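Search this site
Type and hit enter

Two months in with Skokel
11/27/21

So I finally said yes to Rattana Chaiyaporn and signed up with her Skokel team (after dodging her for a whole summer, sorry Rattana!). My starter kit had 16 bottles in it and I've sold 12, mostly to cousins, but still! What I didn't expect was how much I'd like the Monday-morning-style pep calls. Eight of us on the line, everybody half awake, and somebody always has a good story about a terrible pitch.

My own worst one was in July, back when I was trying to do Todix on my own with no upline at all. I talked for so long that the poor woman put her coat on. Now I ask two questions and then I hush. It feels weird, but people call me back.

Next up is learning to follow up without being a pest, so send me your tips, please!

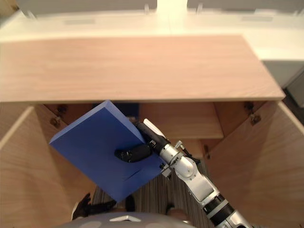

I read every single one, even the grumpy ones.

Contact | Copyright 2021 | Back to top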